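Looking after a pair of hand-held grippers: a gallery

We keep a pair of marker-cube grippers going, and this page is about what that takes. They were sold to us through Arwood as a kit that "needs no routine maintenance". I have heard that said of garden gates and dishwashers as well, and I didn't believe it then either. The pair came with a leaflet of 2 pages, most of it about the warranty, and a link to a support area run by Cerumero that asked for a serial number I could not find on either unit.

So we wrote our own routine. It has changed a good deal since July, mostly by getting shorter, as we dropped the steps that made no difference to anything we could measure. What is left covers the cubes, the fingers, the pads and the cables. I've put the notes down here for anyone running the same sort of kit, with the warning that our pair may not behave like yours. Suppliers do tend to change a screw or a spring between batches without telling a soul.

First, the cubes. The tracking software finds each gripper by the printed codes on its cube, and everything after that depends on the cube sitting square on the body. The leaflet says the cube is "factory aligned". Perhaps it was, in the factory. Ours have needed the joint screws nipping up more than once, and a cube that can be rocked with a thumb will give you a track that looks fine on screen and is wrong at the fingertips. I now hold each handle at arm's length over the table, point both pairs of fingers forward, and look down the line of cube and body before touching any software.
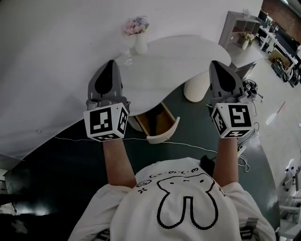
Both grippers held out over the white table, cubes towards the wearer, fingers forward.

A few things we do at this stage. Wipe the code faces with a dry lint-free cloth and nothing else. The supplier sells a cleaning fluid for them, and I can't tell you what it does that the cloth doesn't. Check the corners of each face for lifting. A lifted corner catches the light and the software loses the code at exactly the angle you wanted. Don't press it back down with a warm thumb and hope – reprint the face and replace it.

The printed faces are where I differ most from the advice going round. Gouveia's set-up guide recommends replacing all of them every 500 cycles, whatever their condition. At the time of writing our log stands at 3,567 cycles on the left-hand cube, and the only faces we have changed are ones with visible damage. I would want to see some evidence for the shorter interval, preferably from a party that doesn't also sell the faces.

Next, the screws. Where the body joins the cube there are small screws and connectors close together, and the temptation is to go round the lot with a driver while you are there. Please don't. Tighten what moves and leave the rest. We stripped a thread in our first month by being thorough, and the replacement part took longer to arrive than the original kit had.

The connectors need a gentle push home and a look, no more than that. If one has backed out, find out what was pulling on it. It will be a cable, and the cable will be too short for whatever you were asking it to do. We tried spiral wrap to keep things tidy and took it off again after a while. It made the leads stiff enough to tug at the wrist, and a stiff lead does more harm than an untidy one.

Then there are the fingers, which in my view deserve most of the time and get the least. People fuss over software versions and never look at the pads. The pads are rubber, rubber wears, and a worn pad lets a part creep while the recorded finger position stays where it was. You can spend an afternoon blaming calibration for that. I have.

Our check is a small block of wood. Close the pads on it, see that both inner faces come up to it evenly, then try to turn the block with a finger. If it turns easily, the pads want cleaning or changing. If it is gripped at the tips and slack further down, the fingers are out of line and new pads won't cure it. There are proper gauges for this. Jivatex do one in a padded case, and I was lent one to try. It told me the same thing as the block, to more decimal places.

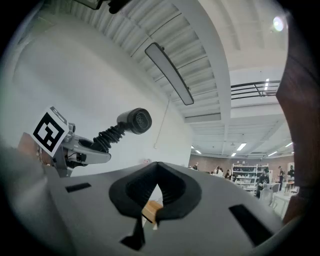

Block check: a small piece of wood between the black pads, with the second gripper and its marker behind.

Use the same block each time and keep it clean. Pale wood is handy, as black rubber coming off the pads shows up on it. A faint smear is ordinary. Crumbs are a sign that the pad surface is going, and at that point I change both pads together, even if one looks good for another few weeks. A new pad against an old one closes off-centre and you are back to chasing errors.

For cleaning, a barely damp cloth along the ridges, then leave the fingers open until dry. Solvent wipes were suggested to us. We tried them on an old set and the surface went shiny, so that was the end of solvent wipes.

Cameras last. On the kind of unit that carries a camera head, the lens gets the attention and the mounting gets none. We check that the head doesn't twist under light finger pressure and that any bellows moves freely, with no fold trapped. After that, a puff of air on the lens. If you do have to move the head, the calibration must be done again, in full. The software offers a "quick restore" that claims to save you the trouble. We ran it against a full calibration 5 times and got an answer I was willing to use on 2 of them.

The whole routine fits in before the first recording of the morning, with the kettle on. I don't claim it is the right one. It is what survived when we stopped doing things merely because a leaflet said so, and I'd be glad to hear from other users of the kit who have kept proper figures on pad life. Ours are too patchy to publish yet.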